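Fisbridge Home Forum > Crafts & Kitchen > Boxing up homemade chocolates

plelora_jen
13 January 2026
So I'm making candy boxes for the Fisbridge bake sale in April and I want the filling part sorted out before I buy ingredients. Do you line every little compartment or just drop the pieces in? My mom had a candy tin from 1972 with nothing in it but one sheet of wax paper, and everything slid into one corner!

ukmont312
Line every one. I crumple a bit of white paper into each square before any candy goes near it -- the pieces sit up higher and the box looks fuller. I go with a three-by-three tray, and the candy waits on a separate tray with a rim so nothing rolls off onto the floor (ask me how I know).
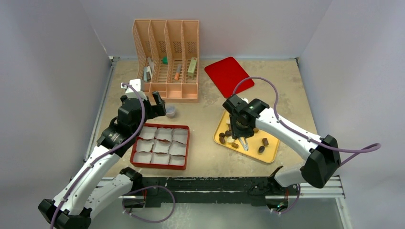

Re: Boxing up homemade chocolates

mwakalinga_kitchen
Going to disagree on the crumpling. Flat paper cups look neater, and you can lift the piece out without dragging a wad of paper along with it. I love the red with white though, very Valentine.

ukmont312
Cups are fine if all your pieces are the same size. Mine never are, lol. Also, put one lighter piece in with the dark ones. A whole box of dark brown looks kind of gloomy.

plelora_jen
Ooh, good point on the color. And is that a desk file organizer at the back? I have one in my office and now I want it in the kitchen for ribbon and gift tags.

mwakalinga_kitchen
Do it, I keep my cards and tape in one. Still voting for cups -- try one box each way and see which you like.

plelora_jen
OK, one of each this weekend. Will report back!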